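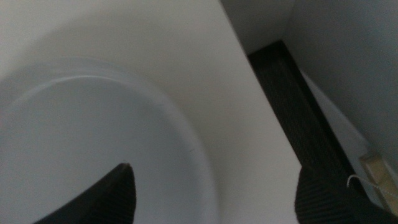
# Sumix Open Day (Prallbridge)

The Sumix Open Day is a once-a-year event at the Sumix workshop in Prallbridge, where the public gets to walk in, stand behind a strip of yellow tape, and watch robot arms try to do housework. It runs on a Tuesday in January, from late morning until the coffee gives out. I've written most of this entry from my own visits (I've been to 3 of them now), so forgive me if it leans toward the parts I happened to be standing near. Other editors, please jump in!

## Background

Sumix is a small outfit that works on tabletop handling, meaning the picking up and putting down of ordinary things people keep in kitchens. It started in the back half of the old Bergeron printing building, and the front half still has the Bergeron name painted over the door, so first-time visitors walk straight past it. I did. Twice.

The first open day was Harvey Turcotte's idea. Harvey ran the workshop floor at the time, and he got tired of explaining at parties what he did for a living. He put a card in the bakery window, expected a handful of neighbors, and ended up with a line down the stairs. The event has been held every winter since, apart from the year the boiler failed.

The record turnout is 162, going by the sign-in sheet, and that was the year the local school let out early for snow. I was there for that one and I couldn't see a thing for the first half hour.

## Format

The day is built around demonstrations at separate tables, and you wander between them however you like. There are 5 stations, each with a printed sheet that says what the arm is supposed to be doing. I love those sheets. They're written in plain language and somebody has usually added to them in pen ("slow today," or "ask me about the spoon").

Staff stand at each station and take questions the whole time. There's no stage and no big speech, which suits me fine. The nearest thing to a headline event is the afternoon dish demonstration, and people do start drifting toward that corner with their paper cups well before it begins.

## The dish demonstration

This is the one everybody talks about on the way home. A two-fingered gripper works over a white tabletop with a plain, round white plate on it, and the job is to take hold of the plate and move it somewhere else without chipping it, dropping it, or dragging it along the table.

It sounds like nothing, right? I thought so too, until Demetrius Quintanilla talked me through it. He's been the presenter at the dish table every year I've gone, and he's very good at it, mostly because he lets you guess first. He asked our little group where we'd grab a plate, and we all said "the edge," and then he asked which part of the edge, and from what angle, and how far under. Silence! My hands have been doing this since I was small and I couldn't tell him.

A plate is low and wide. The fingers can't close around the whole thing the way they might with a cup, so they need to find the raised rim and come at it with one finger inside and the other outside. The outside finger has very little space to work in before it meets the table. If it comes down too low it bumps, and if it stays too high it slips off the curve.

Then there's the color business. White plate, white table, soft even light. To a person that's a bit dull to look at, and to a camera it can be a real headache, as there's so little difference between the thing you want and the thing it's sitting on. Demetrius says the shading along the rim does a lot of the work. There's a small camera down at the wrist, close to the fingers, and on the monitor beside the table you can follow along from the gripper's point of view. I spent far too long at that monitor. From so close the plate stops looking like a plate and turns into one big curve, and you start to appreciate how little the arm has to go on.

The fingers themselves are dark, with fine ridges, and visitors always want to know whether they're sharp. (They aren't, and Demetrius will let you press your thumb on a spare one if you ask nicely.)

### How it goes on the day

It varies. At my first visit the arm lifted the plate on the opening try and the room clapped, and then it missed several in a row and the clapping got louder, which I found very sweet. The staff don't hide the misses. When one happens, they stop, put the plate back a little crooked on purpose, and go again.

The rule at the table is 3 tries per round, followed by a pause for questions. Children get to choose where the plate goes for the next round, and they are merciless about it. One girl set it so near the edge of the table that Demetrius had to negotiate.

## Other stations

The rest of the stations change from year to year. Ones I've seen:

- **Cloth folding.** Slow, hypnotic, best watched sitting down.
- **Sorting spoons.** Noisier than you'd think.
- **Drive it yourself.** Visitors steer a small arm by hand and try to stack blocks. I was terrible. There's a long wait for this one after lunch, so go early.
- **The Pomard table.** Named for the Pomard, the workshop's first arm, a big slow machine now retired from real work. It waves. That's the whole demonstration and small kids adore it.

## Reception

People in Prallbridge tend to treat the open day as part of the winter calendar, somewhere between the book sale and the chili supper. The most common complaint is that the arms are slow, and it's a fair one. Somebody in my group said he could clear a whole table in the time it took to move a single plate, and Harvey, who still comes along as a guest, told him he was hired.

My own complaint is the parking. The lot behind the Bergeron building fits very few cars, and the street in front gets plowed at noon.

## Visiting

Entry is free, with a sign-in sheet at the top of the stairs. The dish demonstration starts at 2 p.m. and repeats if there's interest. Coats can be left on the rack by the door. Photos are fine at all the stations, but please keep the flash off near the dish table, and stay behind the tape while an arm is moving.

## See also

- Bergeron building
- Pomard (robot arm)
- Prallbridge winter events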